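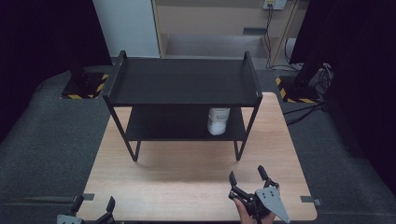 Shelf station, white container on the lower level, handheld gripper coming in from the right.

Wednesday, July 24, 2024

Budget day, so I dragged the spreadsheet over to the bench and tried to work out what we really need before December. (The wish list is already way too long!) The black two-tier shelf stays, I like it a lot. It makes you reach in under the top board to get at things, and that's exactly where I want to know if new fingers fit.

Quotes so far. Clomier wants $500 a pair for the slim fingers, and I'd like 2 pairs so we can keep one in the drawer. Onishi has a cheaper set but they're wider, and I have my doubts about them in that lower gap. Going to ask both for a loaner first. Jarkthorpe still hasn't answered my email about mounting plates, so I'm calling them tomorrow – their lead time can be up to 90 days, and if we miss the August order we're stuck until winter.

Other stuff for the list: table clips (we always lose them), cable sleeves, and a second wooden top. I'd also put down five more white containers, all the same kind, so nobody has to go hunting for a match when one cracks.

Not buying the Dundetus cart this year. I know, I know, everybody wants the cart. It eats the whole small-parts line and we'd be back to taping fingers together by October.

Still to do: measure the gap between the two shelf boards and send it to Clomier with the loaner request.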